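Storing red envelopes flat in a sleeve album
14 comments | 6 shares

Ponton_Paper
I have a mixed lot of red envelopes and greeting cards, some with lettering on the front, and want them stored flat in clear sleeves. The album is a light blue booklet type with translucent pages. Work surface is marble-patterned.

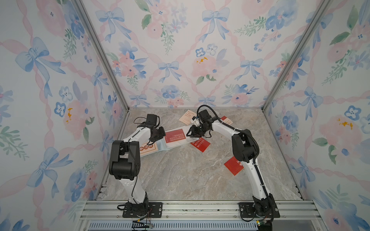
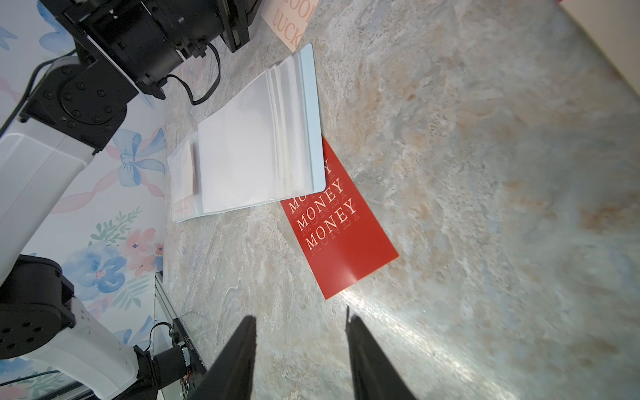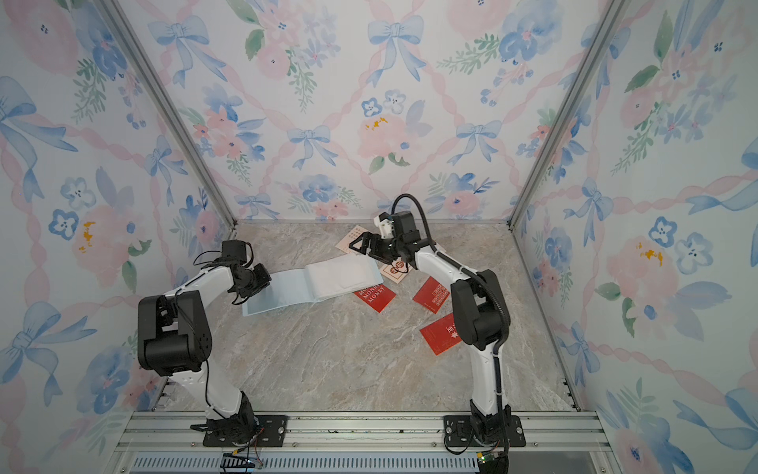
Page 1 of 2

The sleeves cling to each other and the envelopes catch at the flap. Is there a correct loading order, and should the envelopes go in flap first? I also need to know whether two can share a sleeve.

Monti
Load the closed end first, with the flap folded down and facing the back of the sleeve. The flap edge is the thickest part and will snag if it leads. Fan the sleeves before you start and separate each one fully. Static is worse in dry air, so wipe the outside with a barely damp cloth and let it dry before loading.

Two per sleeve is acceptable back to back if both are empty. Take out any cash or coins. Coins will dent the paper and the pages will stop lying flat.

Keep plain cards apart from the red ones. Red dye can transfer to pale pink or peach stock under pressure. I have 700 in storage at Mastthorpe and the only stained ones were stored face to face.

wuvier_attic
just put them in a shoebox, works fine for me

Mastthorpe Flat Storage
Agree on closed end first. Check the sleeve material: polypropylene or polyester, no PVC. Leave 2 mm clearance on the width. Do not stack more than 10 filled albums, and store them upright if the covers are stiff enough.

3 shares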